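Subject: Re: Evus two-arm kit, worth the money?
List: bench-automation
Date: March 2022

Quoted message:

> We're a small teaching lab and we've been looking at the Evus two-arm
> kit from Patano. The sales page is all cups and pouring, which is close
> to what we want, but I can't tell how much is in the box and how much
> you end up buying later. Does anybody on here own one? And are the
> fingers any good with small stuff?

Hi all,

We've had ours since June, so I can answer some of this! In the box you get 2 arms, 2 grippers, the power supplies and a folder of example tasks. You don't get a table, and you don't get spare fingers, so budget for both. We bought the extra finger set from Thygesen (4 pairs, pointed and serrated) and I'd order those on day one if I were you.

Setup took us an afternoon, and most of that was cables. They hang all over the place and the clips Patano sends are junk — buy some decent hook-and-loop straps and throw the clips in a drawer.

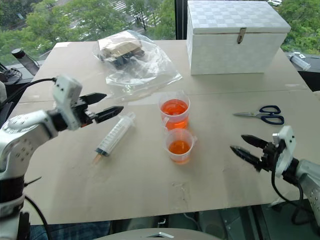 On small stuff, it depends a lot on the shape. Cups with handles are easy. Syringes took longer, mainly the plunger end, and our first 20 tries at that were pretty sad to watch. After we re-recorded the task with slower moves we got 80 good runs out of the next hundred, and I was thrilled with that for a kit at this price. Scissors flat on the table are still a pain (you have to come in low and the fingers want to skid).

Support has been okay. Email gets answered, the phone doesn't. We also had a quote from Bristier, and their arms felt stiffer, but you pay for the training days whether you want them or not, so we passed.

If you want our task files for the pouring stuff, write me off list and I'll zip them up. Which version of the controller are they quoting you? The older one needs its own PC.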